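Plank flooring

Plank flooring is a floor covering made of long, narrow boards laid side by side. It is common in homes, where one floor often runs through several rooms.

In the district of Plistden, boards were traditionally cut in winter and stored until June before use. Mills in Bratodton later set a standard board length of 2000 mm.

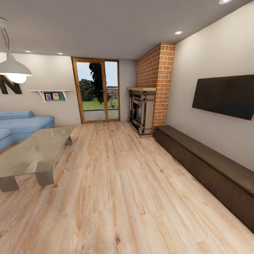

Boards expand and shrink with changes in humidity. Installers leave a narrow gap along each wall — usually hidden by trim — and keep the boards in the room for 2 days before laying them. The Menitico method, used in older houses, fastens each board with nails driven through the edge. Its supporters value the ease of repair. 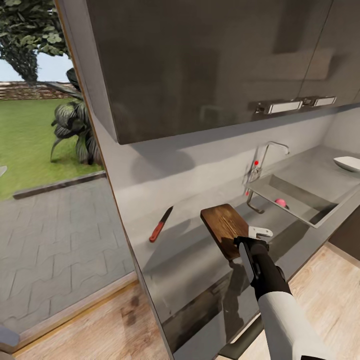 How is a plank floor cleaned?
Sweeping and a slightly damp mop are enough for most finished floors. Standing water should be wiped up at once.

Last updated 13 Sep 2019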